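4.3 手首マーカの追跡喪失に関する事例分析

本節では、テープ貼り作業の教示データにおいて発生した追跡の不具合について述べる。前節までに示したとおり、本研究では人の両手の動作を頭部カメラで撮影し、両手首に装着したモジュールのマーカから手先の位置と姿勢を推定する。推定した軌道は、双腕ロボットSuriaの動作生成に用いる。不具合が最初に見つかったのは、教示の段階ではなく、Suriaによる再生試験の段階であった。

再生試験では、Suriaの右腕がテープの端を引き出す動作の途中で、手先の姿勢が急に反転した。右腕の肘は左腕の前腕に接近し、力覚センサの値がしきい値を超えたため、保護停止が働いた。人の負傷はなく、ロボットの機構にも損傷は認められなかった。しかし、試験担当者のZupanが停止の直前に段ボール箱の位置を直そうとしていたことが、後の聞き取りで分かった。このため、我々は本件を単なる推定誤差としてではなく、安全に関する事象として扱うことにした。

原因を調べるため、再生に使われた教示データを元の映像と照合した。対象は、Grerkmontの実験室で収録した897件の試行である。各試行について、マーカの検出結果、推定された手首の姿勢、およびSuriaに送られた指令値を同じ時間軸に並べた。照合の作業は第一著者が行い、判断に迷う試行についてはYalçınkayaが独立に確認した。二人の判断が一致しない場合は、映像を一緒に見て協議した。

その結果、29件の試行において、手首の姿勢が連続する2枚の画像の間で不自然に変化していることを確認した。我々はこれを「姿勢の反転」と呼ぶ。反転が起きた時点の画像を見ると、ほとんどの場合、手首の上面に並ぶマーカのうち1個しか検出されていなかった。平面のマーカが1個だけの場合、その姿勢の解は二つ存在することがあり、画像上の誤差の差が小さいとき、誤った方の解が選ばれる。この問題は以前から知られているが、我々の処理系では、複数のマーカが常に見えているという前提を置いており、対策が十分ではなかった。

反転は、テープの端を探す動作と、端を引き出す動作に集中していた。図6に、この作業における手とモジュールの配置を示す。左手はテープの巻きを上からつかみ、右手の指は巻きの外周に当てられている。この作業では、作業者は端を見つけるために手首を何度も回す。手首が大きく回ると、マーカの面はカメラの視線に対して斜めになり、検出が難しくなる。 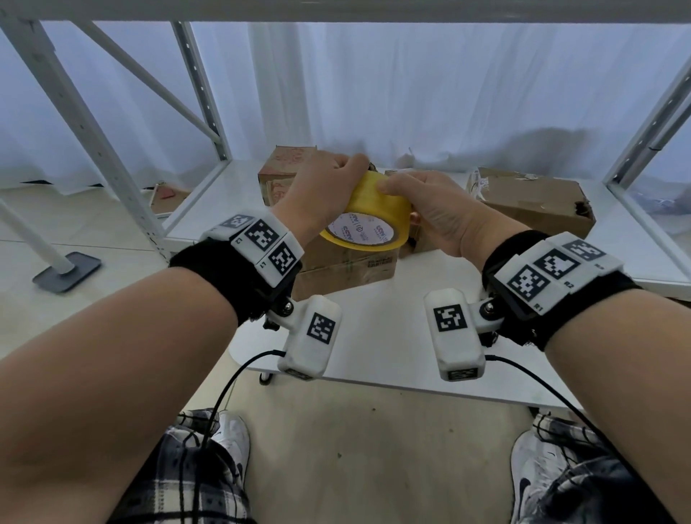
図6 テープを扱う作業における両手と手首モジュール。左の手首にはL1、L2、右の手首にはR1、R2、R3の表示が見られる。

次に、なぜこの反転が教示データの検査を通過したのかを検討した。収録後の自動検査は、手首の位置の飛びだけを調べており、姿勢の飛びを調べていなかった。反転のとき、位置の推定値はほとんど変化しない。したがって、検査の結果は正常と表示された。また、検査プログラムNillskaには、検出が短い時間途切れた場合に前後の姿勢を補間する機能がある。この機能は、反転した姿勢と正しい姿勢の間も滑らかにつないでしまい、結果として、誤った姿勢が自然な動作のように見える軌道になった。補間の前のデータを保存していなければ、原因の特定はさらに難しかったと考えられる。

Suriaの側にも問題があった。指令値の速度には上限が設定されていたが、この上限は各関節に対するものであり、手先の姿勢の変化量に対するものではなかった。補間によって反転が複数の周期に分散されたため、各関節の速度は上限を超えなかった。保護停止が働いたのは腕同士が接近した後であり、予防としては遅すぎたと言わざるを得ない。

以上の分析に基づき、次の対策を実施した。第一に、検出されたマーカが1個だけの時点では、直前の姿勢に近い方の解を選び、二つの解の誤差の比が小さい場合は、その時点を無効とする。第二に、無効な時点が続く区間では補間を行わず、試行をそこで分割する。第三に、教示データの姿勢が連続する画像の間で90度以上変化した場合、その試行を再生に使用しない。さらに運用の面では、再生中に作業台へ手を入れることを禁止し、物の位置を直す場合は必ず停止ボタンを押してから行う手順に改めた。手順書の改訂版は27 Mar 2021に発効した。

対策後の処理系で全試行を再処理したところ、反転を確認した試行はすべて、分割または除外の対象となった。ただし、この処理には副作用もある。テープの端を探す動作では手首の回転が特に大きいため、正しく追跡されていた区間の一部も無効と判定された。Mladenović法による平滑化を併用すると無効区間は減少したが、速い手首の動きが失われる傾向があったので、本論文の実験では採用しなかった。

なお、本節の分析にはいくつかの限界がある。反転の有無は人が映像を見て判断しており、変化が小さい反転は見落とされた可能性がある。また、収録は一つの実験室で行われたため、照明の条件が検出に与える影響を分離することができなかった。手袋をした作業者や、袖の長い服を着た作業者の場合についても、今回のデータからは判断できない。マーカの配置を手首の側面まで広げる案については、モジュールの重さが増え、作業者の動作を妨げるおそれがあるため、現在検討を続けている。慣性センサとの併用による結果は、5.2節で報告する。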